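Workshop notebook – Drurura pedal, board rev 7
November, started after lunch
4 min read

Fuzz side is done I think. Today is all about the low end, which still goes to mush when you tune down to B. Fallel want a unit for their rehearsal before they track the new record so this has to be settled, not just "better".

Picked up where I left off: input cap. Had the small one in from rev 6 and it was tight but thin, the whole riff sounded like a wasp in a can. Doubled it. Now the chugs have some weight but fast palm mutes smear into each other. Tried half way. Closer. Leaving it there and going after the clipping stage instead, that's where the smear comes from I'm pretty sure.

Swapped the silicon pair for LEDs. Louder, more open, pick attack comes right back. Lost some of the chainsaw though, and the chainsaw is the point of this pedal. Tried one LED against 2 silicon in series – lopsided on the scope, ugly, sounds great. Keeping it.

Scope note: with gain full up the top half squares off well before the bottom. On the open B you can hear it as a kind of growl under the note. Above the twelfth fret it goes away and leads sound almost normal. Fine by me.

Tone stack next. Mid peak was at 621 Hz by my sweep, I had aimed higher but didnt check the pot taper. With the peak down there the guitar sits right on top of the bass player. Dropped the cap a step and it moved up out of the way. Did not write down the new number, do it tomorrow.

Played it against the Pranik demo (the rough one, drums and bass only, guitars muted). At low volume everything works. At real volume rev 6 dissapears behind the kick and rev 7 doesn't. Slow section in the second song is the best test, long chords, nowhere to hide. The chord holds together now for the full bar before it starts to spit. Spitting at the end is gate-like and I like it, but somebody is going to call it a fault. Put a line in the manual.

Noise. Bad with gain past three oclock. Some of that is the lights in here, it dropped when I moved to the other outlet. Shielded the input wire, dropped again. What's left is just what this much gain does. No gate in the box, price is already at the limit.

Cab check with the Bråten 4x12, mic on the lower left speaker, about halfway out from the dust cap. Recorded the same riff through rev 6 and rev 7, same settings, same tired strings. Files are in the shared folder under november, names are bad, sorry. Rev 7 has a bump in the low mids that I couldn't hear in the room but it is all over the recording. High pass in the mix fixes it. Don't want to lean on that, most people buying this will record in a bedroom with no idea it needs doing.

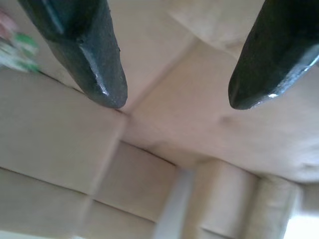 To do, next session

– measure mid peak again, write it DOWN this time
– bigger resistor after the clipper, see if the bump goes
– try it with a battery, only ran it off the supply so far
– volume pot scratches between nine and ten, swap before blaming the board
– knob order: gain on the left. Fallel's other guitarist keeps grabbing the wrong one
– footswitch pop, still there, louder into a clean amp
– order enclosures. Black again, the green ones chip
– ask the Pranik people for the drum tracks on their own, the bass is masking stuff

If the resistor fixes the bump then rev 7 is the one and I'll order boards. If not, rev 8, and Fallel get the prototype with tape on it.

Later, same evening: resistor in. Bump smaller, not gone. Chainsaw still there. Volume down a bit, can live with it. Stopping, ears are shot.

7 comments
2 shares
Back to top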